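Surnari bin picks, README

Hi! I'm Ladan Dehghan, and I put this set together with Farhad Asadi so our grasp model would have something messier than cubes to learn from. There are 700 episodes, each one a single pick attempt out of a metal bin. We split them by session into 59 folders (please keep a whole folder on one side of your train/test split, or your scores will look way too good).

Every episode has joint positions, the gripper command and video from a fixed camera. Failed grasps are in there too, marked 0 in the label column.

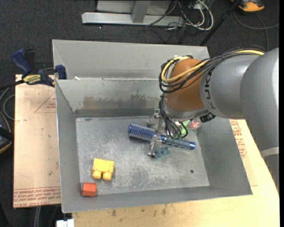
Long skinny things with handles gave us the most trouble, so version 2 has more of them. Folder 7 has a clock offset I still haven't fixed, sorry! Skip it if you need tight sync. Mahsa Najafi wrote the loader, and bugs in that go to her.

Last updated 2025-09-28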